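Rilel: a student club's folding dataset, read me first

Hello, and thanks for downloading this! I'm Josphat Mwakalinga and I look after the data for Rilel, our robotics club's project to teach a two-armed robot to handle cloth. The robot is called Ulten. It's slow and it drops things, but we're fond of it.

What you get: 200 clips recorded by club members at home, doing ordinary jobs with fabric, plus a text file of labels. 67 of the clips have been checked by a second person. The rest have only been labelled once, so go easy on them (and write to me if you find a howler).
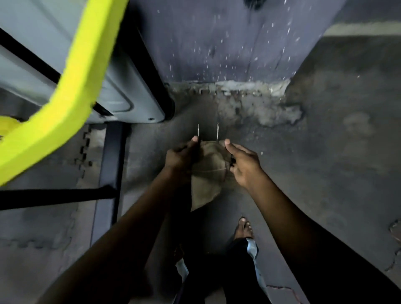 Cloth is the hard bit for us. A cup keeps its shape when you pick it up, but fabric doesn't, and our first labels were hopeless because we only wrote down "holding" or "not holding". Now each hand gets its own label. With the brown cloth and the two thin metal rods, for instance, the left hand goes down as "pinch", up by the left rod, and the right as "open, curled", near the other one. The loose flap hanging under the left hand gets a tag too, because Ulten's software kept mistaking flaps for a second piece of cloth.

Folders

clips: the videos, one folder per person
labels: one line per hand, per moment
checked: the list of clips with a second opinion
old: labels from June, kept for comparison, please don't train on these

Things to watch out for

Only 6 of us recorded, so you're really learning our habits. Floors and light change a lot from clip to clip. Thin shiny things like rods are easy to lose at low resolution, so don't shrink the videos too far! There are 2 clips with no sound, which I only mention as somebody always asks.

We used this set for our entry in the Civosura student contest. If you use it for your own club, just credit Rilel and tell us how you got on.

Last updated Monday, November 15, 2021. Next job is the missing labels in the Rugemalira folder.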